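Etbridge Workshop Help
Metal finishing > Coatings and plating

Powder coat peeling off zinc plated brackets – strip or scuff?
Posted by Omow

Bit of a rush as I need to ring the coater back before they shut at 5pm. Small batch of mild steel brackets, zinc plated first, then powder coated satin grey at a different place.

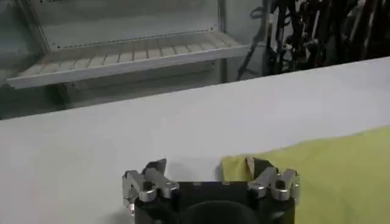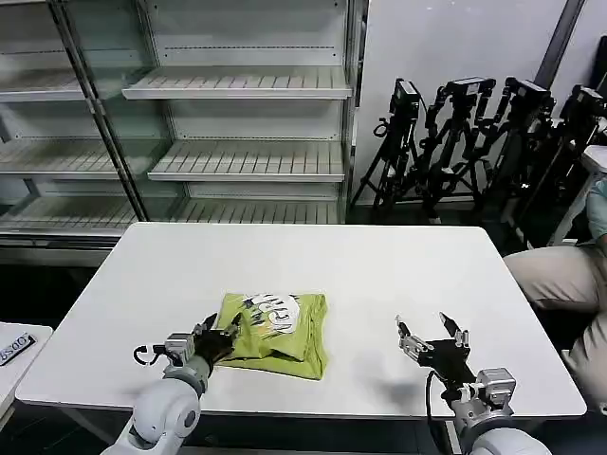
Etbridge Workshop Help – page 268

Powder went on fine, looked lovely. Two weeks in the shed and it's lifting in flakes round the bolt holes and along the folded edges. Can get a thumbnail under it. The zinc underneath is still bright, no rust anywhere. There are also tiny pinholes on the flat faces, like the top of a crumpet.

Coater says the plating was bad. Plater says the coater didnt prep it. I've paid both of them.

Do I strip the lot back to bare steel, or can I scuff what's there and go over it? 20 brackets in this batch and an order for more coming in July, so I'd like to get it right. Also is zinc under powder even worth doing? They live outdoors, under a roof but it's open at the sides.

Rasent
Strip it. Don't scuff. If you can lift it with a thumbnail the rest is only hanging on by habit and anything you put over the top comes off with it.

Plater and coater could both be half right, by the way. Bright zinc is smooth and usually has a passivate on it, sometimes a sealer on top of that as well. Powder hates all of that. Either the plater leaves the sealer off because you've told them it's getting coated, or the coater does a light sweep blast and a proper pretreatment. Sounds like you got neither. Did you tell the plater it was being powder coated? Most people don't and then the parts turn up shiny and everyone's pleased with them.

Pinholes are gas coming out of the zinc in the oven. Fix is to degas – bake the bare parts a bit hotter than the cure temperature, let them cool, then coat. Ask for a powder with an anti-gassing additive too. Any decent coater will know what you mean, if there's a long silence on the phone try another one.

For the strip, chemical strip will probably take the zinc with it. Fine, you want it gone. Then blast, zinc rich primer powder, top coat. Skip the plating for the next lot, for under a roof that's plenty.

Check your edges as well. Laser cut? If so there's oxide on the cut edge and powder wont stick to that either. It needs blasting or linishing off. Would explain why it starts at the holes.

Samuel
I'd just scuff it with a red pad and rattle can it tbh. Did my gate like that 10 years ago and its still fine. Was galvanised though not zinc plated, not sure if thats the same thing

Rasent
Not the same. Hot dip galv is a lot thicker and a gate that's been out in the weather a while has a duller surface that paint can grip. New bright zinc hasn't. Also you've got air dry paint there, no oven, so no gassing.

Omow
Right, that makes sense. And yes, laser cut, every one of them. No I didn't tell the plater, thought it was obvious, my fault.

Rang the coater, got them with ten minutes to spare. They'll strip and blast for a minimum charge and do the primer at cost, so not a total disaster. They did know what degassing was but said "we don't normally bother on small jobs". Hm.

One more thing – next order might go up to 2,000 if the customer says yes. Still primer and top coat at that size, or does plating get cheaper?

Rasent
Plating gets cheaper per part, yes, barrel work especially, but brackets with a fold in them tend to nest together in the barrel and you get bare patches. Get a price for both. And get a test piece done first, crosshatch and tape pull on it, before you let them loose on the whole lot. Write on the drawing which faces need masking, threads too if there are any.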